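We use cookies to make this site work and to see how you use it. Accept all | Manage settings

26 November 2021
By the Furutley home desk

I've had enough of being told to hang things up. Every autumn the same advice comes round, usually with a photo of a wardrobe that belongs to someone with no clothes, and every autumn I look at my jumpers and think no, you lot are going on the shelf. A thick jumper on a hanger grows shoulders. Little pointy ones, like it's got a pair of egg cups stuffed up its sleeves. I wore one like that to my cousin's engagement do and spent the evening patting myself down.

So I fold. And I fold on the bed, which is where I part company with quite a lot of people, my own mother included. She does hers standing up, chin clamped on the neck, arms flapping about like she's guiding in a plane. She's very quick and it all comes out a bit skew-whiff, and she says it doesn't matter once it's in the drawer. I think it does matter! You open that drawer every morning from now until spring.

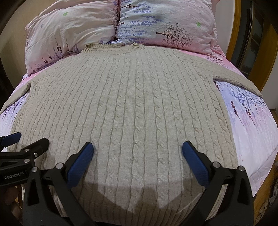
Cable knit is the real test, if you ask me. A plain jumper will forgive you nearly anything, but cables show up every tug and every lazy bit of smoothing. Get a beige one flat on its back, right up under the pillows, and you can see straight away what the ropes are up to – the one near the middle runs almost straight down and the ones on either side bow outwards. I don't chase that sort of thing any more. I used to pull at the sides until they behaved, and all I got for my trouble was a jumper as wide as a bath mat. Now I pat it, sort of, with flat hands, starting at the neck and working down to the ribbing at the hem, and then I leave it be.

The bed has to be made first, mind. I know that sounds prim. But folding on top of a rumpled duvet is like rolling pastry on a trampoline, and you end up cross with the jumper when it's the bedding's fault. Pull the covers straight, shove the pillows up to the top, and you've got the biggest table in the house. My kitchen table is a titchy thing and it's always got toast on it.

I did go through a gadget phase. There was a folding board, a Brudix, which is a plastic flappy affair that you lay the jumper on and then turn over in sections like a very boring book. Fine for T-shirts. With a chunky knit it just groaned and slid about, and the finished parcel was too fat for the shelf, so I was back to doing it by hand within the week and the board went to live behind the ironing board with all its other relations. I've also been told by a man on the Wornell market that I should be rolling everything. Rolling! He'd clearly never owned anything thicker than a vest.

My own method is nothing clever. Sleeves in across the body, one over the other, not too tight. Sides in a touch if the jumper's wide and boxy, which mine mostly are. Then up from the hem in two goes, so the collar ends up on top where you can see which one it is. I like to stop for a moment before the sleeves go in and have a proper look, front side up, because that's when you spot the gravy. July is when I ought to do all this checking, with the windows open and no rush on, but who wants to be stroking wool in July?

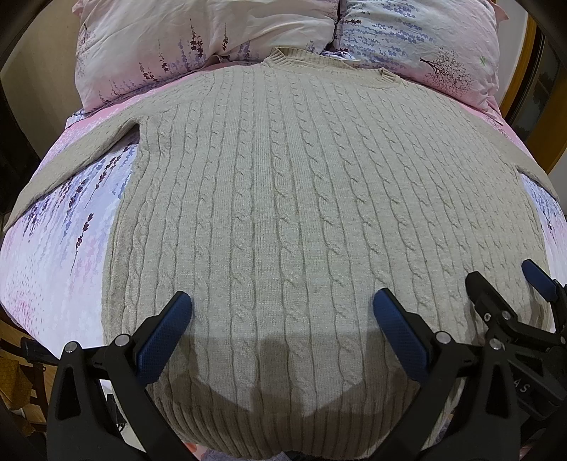
Flat on the lavender-print bedding, sleeves still out and the neckline just below the pillows.

I'll admit there's a bit of vanity in it. I like a jumper on patterned bedding, I like how calm it looks with all those sprigs going off round the edges, and I've been known to leave one lying there while I go and put the kettle on. The Ouellet blanket chest at the end of my bed was bought to hold the winter things and I've gone off it completely, lovely as it is, since everything at the bottom gets forgotten until Easter. An open shelf is better. You see the folds all lined up and you're much less likely to buy another grey one.

And no, it doesn't take long, whatever my mother says. Less time than it takes her to find the sleeve she's dropped. If you've only got the patience for one jumper tonight then do the thickest, get it off its hanger before the shoulders go, and put the hanger to work on a shirt. I've still got three to do myself and the cat is already asleep on one of them.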